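Diekmann Brings Automation to Its Vacation Rental Housekeeping, Keeps All Staff

Linen sorting and cart transport now run by machine; housekeepers take on paid training work with hand-held grippers

WUSINE, October – Diekmann, which cleans and maintains vacation apartments in and near Wusine, has finished the first stage of its move to automated housekeeping support. The company employs 53 people. None of the jobs are being cut, and the hourly rate for housekeeping staff does not change with the new setup, except for those who take on training work, who are paid a supplement for those hours.

Diekmann looks after 105 apartments. In the high season its central laundry handles 3,000 pieces of linen a week. Until this spring, every piece was sorted by hand, counted by hand, and packed into bags for each apartment by a morning crew that started at 4:30 a.m.

The first stage covers the laundry and the depot. A sorting line reads the tag sewn into each sheet, duvet cover, and towel and drops it into the bin for the right apartment. Two self-driving carts, supplied by Desar, carry the full bins from the laundry to the loading bay. The daily plan comes from Sesell, the scheduling software the company already used for its cleaning routes.

"The sorting table was the job people asked to get off of," said Carola Kettler, head of operations at Diekmann. "It was cold in the morning, you stood in one place, and if you made a mistake you heard about it at noon from a colleague who was three pillowcases short."

What changes on the shift

The early shift now starts at 6 a.m. The crew that used to sort linen is split between the apartments and the repair room, where torn seams and missing buttons are dealt with. Before the change, most damaged linen was thrown out because there was no time to mend it.

Bags still have to be lifted into the vans by hand. The carts stop at the edge of the loading bay and wait there until someone presses the release button. Diekmann looked at a lifting arm for this step and decided against it for now. The vans come in different heights and the bay floor slopes, and the crew preferred a simple roller ramp, which was put in during the summer.

Paper lists are gone from the depot. Each housekeeper gets the day's apartments on a phone or, on request, as a printout. Several employees have asked for the printout and will go on getting it.

There were problems at the start. In the first weeks the sorting line rejected older towels whose tags had worn thin, and these piled up next to the machine. The tags have been replaced. One of the carts also had trouble with the rubber mat at the laundry door and had to be pushed over it. The mat was taken out.

Housekeepers record their own work

The second stage concerns the apartments themselves. Diekmann does not use robots in guest apartments and has no start date for doing so. It has begun to collect recordings of ordinary housekeeping tasks, which are meant to be used later to teach a robot how to pick up, move, and put away household objects.

For this, trained employees work with a pair of hand-held grippers. Each gripper has a camera on it that records what the fingers do and what is in front of them. The person holding the grippers does the task the way it would be done on a normal day, only with blue finger pads in place of their own fingers. Recording takes place in furnished rooms that are not rented to guests.

Imke Hinrichs has worked in housekeeping at Diekmann for eleven years and leads the recording group. She picks the tasks and decides what is put out for each one.

"The engineers wanted a clear table at first," Hinrichs said. "I told them we hardly ever clean a clear table. Things are on the bed, they are next to the bed, there's clothing on the pillow. A cup on a table stands still. On a soft blanket it rolls the moment you touch it wrong, and you have to come at it from the other side."

Beds are therefore a regular place to record. One setup uses three cylindrical containers on a checkered blanket: a pink one standing upright, and a light blue one and a plain steel one on their sides. The polished steel picks up the colors of the blanket, and the folds under each container are different. The rest of the room stays as it is, with the pillow, the heaped duvet, and the toy on the door handle.

The hours spent recording are planned into the shift like any other work. An employee records for no longer than 90 minutes at a stretch, after which the grippers go to a colleague. Hinrichs asked for this limit after the first trial days, when several people reported sore wrists. Taking part is voluntary, and anyone who wants to go back to the regular route can do so at the next shift plan.

The microphones are switched off during recording. Recordings in which a person's face can be seen are deleted. Employees can look at what they have recorded before it is passed on, and their speed is not measured or compared. 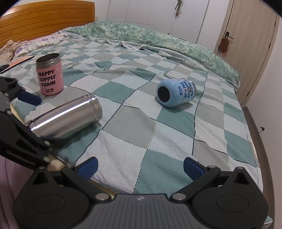

Next steps

Over the winter Diekmann will extend the tag system to bath mats and kitchen towels, which are still counted by hand. The recording group will add kitchens and hallways to its list of rooms. Kettler expects to decide next year whether a robot will be tried out in the laundry for folding small items.

"If we try it, the people who fold now will be the ones who tell us whether it is any good," Kettler said. "They'll also have the right to say that it isn't."

Diekmann is hiring for apartment housekeeping and for the repair room. Training is given on the job, and no experience with machines or software is needed.

About Diekmann

Diekmann provides cleaning, linen service, and small repairs for owners of vacation apartments. The company is based in Wusine, where it runs its own laundry and depot.

Press contact: Carola Kettler, Operations, Diekmann, Wusine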